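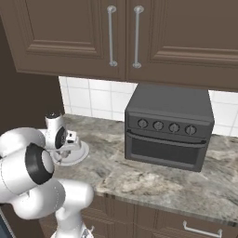
Kátia Queiroz wanted to know whether it counted as cooking. It did not, the club decided, and the name Kitchen Squad stuck anyway.

The robotics club at Levby meets in a computer lab that smells of carpet glue, and its kitchen exists only in simulation. In there a white arm gets to practice on plates and ovens for as long as the lab's graphics cards hold out. I asked Mirela Macedo, who runs the club and teaches two sections of physics besides, why they didn't use a real one.

"I priced a real one," she says. "Then I priced a real plate, for comparison, and felt much better."

The students are getting ready for the Corkurbridge student meet in July, where teams hand in their control code and watch it run in a kitchen they haven't seen. Each run lasts 240 seconds. Teams get 15 runs, and the judges keep all of them, including the ones you'd rather they lost.

Ademir Leite is in charge of grasping, a job he got by being out sick when the jobs were given out. Plates have taken up most of his spring. "It's flat and it's lying on a flat thing," he says. "You come straight down on the rim and you either get it or you shove it. I've shoved a lot of plates." His best score on the practice set is 76, which he gives quickly and then asks me not to compare with last year's.

Marlene Moura does ovens. She says this the way other people say they do taxes.

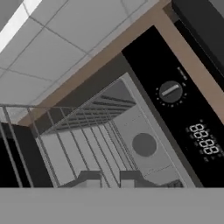

Category: Clubs & Competitions

The built-in oven is her favorite, or at least the one she talks about most. Its clock reads 88:88, and the club has adopted that as the official time practice ends. "My mom texts asking when I'll be done," Moura says. "I tell her eighty-eight eighty-eight."

Her trouble is the rack. The rods are thin, the view from the gripper is tilted, and her code has strong opinions about what is a rod and what is a reflection. She labeled 3434 views by hand over winter break. Did it help? "It helped me hate racks."

Macedo has one rule, which is that you watch your failed runs all the way through before you change anything. Leite thinks this is cruel. Moura brings pretzels.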